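Suchbegriff eingeben Suchen

Wir verwenden Cookies, um diese Seite zu verbessern. Mehr erfahren Einverstanden

Die Laudatio

Zwanzig nach zwei. Um drei die Feier. Und auf dem Bildschirm ein einziger Satz.

»Sotiris Petridis hat sich um unser Haus verdient gemacht.«

Jana löschte ihn. Schrieb ihn wieder hin. Was Besseres kam ja nicht.

Die Anerkennungsfeier gab es jedes Jahr, immer am 28. Juni, Gründungstag des Instituts, immer im großen Saal, immer mit der Urkunde im blauen Einband. Eigentlich schrieb die Personalabteilung die Reden. Aber die Kollegin war krank, schon seit gestern, und der Direktor hatte auf dem Flur gesagt, Sie können doch schreiben. Konnte sie. Förderanträge. Zwischenberichte. Einmal eine Traueranzeige.

Sie zog die Personalakte heran. Aktenzeichen 2906, dünn, für so viele Jahre viel zu dünn. Studium in Thessaloniki, abgebrochen. Studium in Bremen, abgeschlossen. Drei Jahre Imthorpe, Außenstelle, als es die Außenstelle noch gab. Dann Projekt Clumow. Dann Projekt Testa. Dann nichts mehr, nur Urlaubsanträge, alle genehmigt, die Hälfte davon nie angetreten.

Was macht man daraus. Ein Lebensweg, geprägt von. Ja, wovon.

Sie rief Jianguo Wan an. Der hatte Clumow mitgemacht, der musste was wissen.

»Wan.«

»Jana hier. Petridis. Schnell. Was hat der bei Clumow gemacht?«

Pause. Im Hintergrund lief Wasser.

»Alles«, sagte Wan.

»Das kann ich nicht vorlesen.«

»Doch. Schreib, er hat alles gemacht. Die Partner haben nicht miteinander geredet, die Polen nicht mit den Iren, die Iren nicht mit uns. Er hat jeden Abend telefoniert. Von zu Hause, auf eigene Rechnung. Am Ende haben sie geredet.«

»Steht nirgends.«

»Natürlich steht das nirgends. Wo soll das stehen?«

Sie tippte mit. Telefoniert. Eigene Rechnung. Polen Iren. Der Cursor sprang, irgendwas war mit der Feststelltaste, halbe Zeile in Großbuchstaben. Egal.

»Und Testa?«

»Da war ich nicht dabei. Frag Ban.«

»Wer ist Ban?«

»Was. Was ist Ban. Die Ablage im Keller, so hieß die Software früher. Den Namen haben alle behalten. Da liegt der ganze Schriftwechsel.« Wieder Wasser. »Du hast noch eine halbe Stunde, oder?«

Hatte sie nicht. Vierundzwanzig nach, nein, achtundzwanzig.
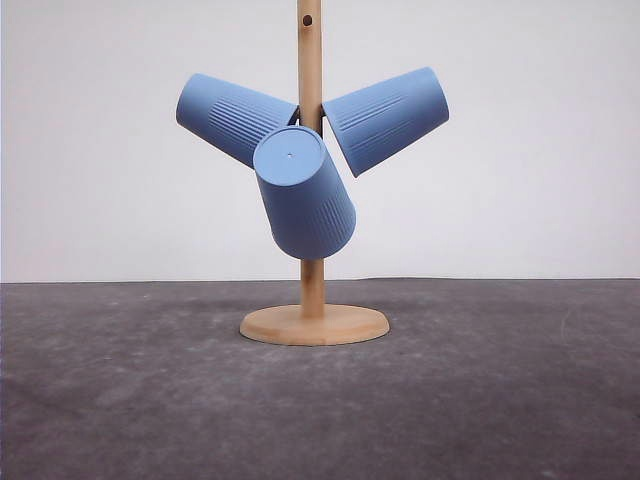
Die Kellertreppe runter, die Tür klemmte, dann gab sie nach. Ein Rechner, grauer Kasten, Lüfter wie ein Föhn. Sie gab den Namen ein, das System dachte nach. Über 200 Treffer. Sie sortierte nach Länge, keine Ahnung warum, und fing mit dem kürzesten an.

»Lieber Herr Petridis, sie hat die Stelle. Danke.«

Nächster.

»Sehr geehrter Herr Petridis, wir nehmen Ihren Vorschlag an und verlängern den Vertrag der Hilfskraft um 6 Monate.«

Nächster. Eine Antwort von ihm diesmal, an die Verwaltung, zwei Zeilen. Man möge die Reisekosten bitte von seinem Kontingent abziehen, der junge Mann habe es nicht wissen können. Nächster. Nächster. Immer jemand anders. Eine Doktorandin, die ein Visum brauchte. Ein Hausmeister, dessen Überstunden keiner abgezeichnet hatte. Zwei Abteilungen, die sich um einen Raum stritten, und mittendrin er, geduldig, mit Skizze. Man könne sich den Raum doch teilen. Vormittags, nachmittags.

Dann einer, bei dem sie erst weiterklickte und dann zurück.

»Betreff: Bewerbung J. Hollmann. Die Unterlagen sind nicht vollständig, das Zeugnis fehlt. Ich bitte trotzdem um ein Gespräch. Sie schreibt gut. Das Zeugnis wird nachgereicht, ich kümere mich darum. S. P.«

J. Hollmann war sie.

Sie saß da. Der Lüfter blies. September, neun Jahre her, sie wusste noch den Regen und den nassen Umschlag, und dass jemand angerufen hatte, wegen des Zeugnisses, freundlich, mit Akzent. Sie hatte den Mann für die Zentrale gehalten. Hatte nie gefragt. Neun Jahre in derselben Kantine, guten Tag, guten Tag, ist hier noch frei.

Viertel vor.

Sie druckte nichts aus. Rannte hoch, am Aufzug vorbei, der kam eh nie. Setzte sich, schrieb. Ohne Absätze. Ohne »verdient gemacht«. Die Polen und die Iren rein, den Raum rein, den Hausmeister, ohne Namen natürlich. Das Visum. Das Telefon. Bei sich selbst hörte sie auf. Schrieb einen Satz, löschte ihn. Schrieb ihn kürzer. Ließ ihn stehen.

Fünf vor drei, der Drucker wollte Papier aus Fach zwei. In Fach zwei war Papier. Sie riss das Fach raus, stieß es wieder rein, er druckte. Anderthalb Seiten, die Zeile in Großbuchstaben war immer noch drin.

Im Saal standen sie schon. Der Direktor mit ausgestreckter Hand, wo bleiben Sie denn, wo ist der Text. Sie gab ihm die Blätter. Er las die erste Zeile, die zweite, runzelte die Stirn.

»Das ist nicht unser üblicher Ton.«

»Nein.«

»Hier steht, DIE POLEN NICHT MIT DEN IREN. Soll ich das rufen?«

»Normal lesen bitte.«

Er blätterte um. Las unten weiter, stumm, bewegte ein bisschen die Lippen. Dann hielt er ihr die Blätter hin.

»Den Schluss kann ich ja schlecht vorlesen. Das sind ja Sie.«

»Dann lassen Sie ihn weg.«

»Machen Sie das.« Und schob sie nach vorn, richtig mit der Hand am Ellbogen.

Petridis saß in der ersten Reihe, ganz außen, als wolle er gleich wieder los. Graues Jackett, ein Knopf in anderer Farbe angenäht. Neben ihm Wan, der hatte nasse Ärmel und winkte. Das Mikrofon pfiff. Jemand drehte daran, es pfiff mehr, dann nicht mehr.

Sie las. Zu schnell, sie merkte es selbst. Beim Raum lachten welche, die zwei Abteilungen saßen nebeneinander und lachten auch. Bei den Telefonaten drehte sich Petridis zu Wan um und sagte was auf Griechisch, was Wan bestimmt nicht verstand. Beim Visum stand hinten eine Frau auf, einfach so, blieb stehen und setzte sich nicht mehr hin.

Dann der letzte Satz. Sie sah vom Blatt hoch.

»Und mein Zeugnis ist damals angekommen, Herr Petridis, ich wollte nur Bescheid sagen.«

Er brauchte einen Moment. Man sah es ihm an, wie er suchte, Umschläge, Namen, Jahre. Dann nickte er.

»Das Abitur«, sagte er, ohne Mikrofon, aber man hörte es. »Mathematik war nicht so gut.«

»Nein«, sagte Jana.

Der Direktor kam mit der Urkunde. Der Name war falsch geschrieben, Petridies, mit e. Petridis schaute drauf, klappte sie zu und bedankte sich.

Nach oben | Kontakt | Impressum | © Alle Texte bei der Autorin, Nachdruck nur auf Anfrage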